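Why We Lose Things at Home: A Small Study of Household Clutter

Ankica Spahić
Fri 28 July

I first got interested in lost objects because of my grandmother, who spent what felt like half my childhood looking for her reading glasses – and the other half looking for the case. When our teacher in Porberg asked us to pick a question from everyday life, I knew straight away what mine would be.

I asked 13 households on our side of town to keep a diary for nine days. Every time somebody had to search for something, they wrote down what it was, where they looked first and where it finally turned up. I got back 110 entries, and reading them was the best part of the whole project (one family lost the same scissors every single evening!).

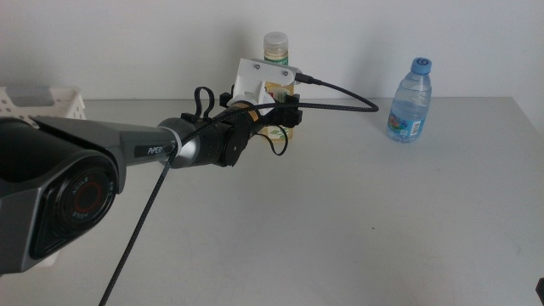

Keys came up most often, followed by scissors, chargers and the TV remote. What surprised me was how close to home most things were found. People usually looked in the right room, often in the right spot, but the thing was underneath something else. My neighbors the Wolde family found a library card under a newspaper they had already lifted twice.

I also asked everyone how they store small things. Most had at least one catch-all, and those families wrote that they looked there first, even for things that had never been kept in it.

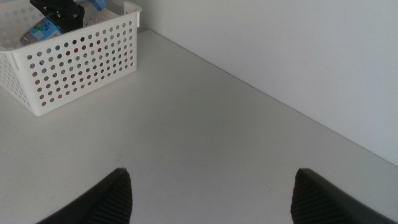 Fig. 2. White storage basket with small round holes in its sides.

If I did this again I would start in November, when gloves and scarves come out, and I would ask people to time their searches. Two families guessed, and I left their guesses out of my table.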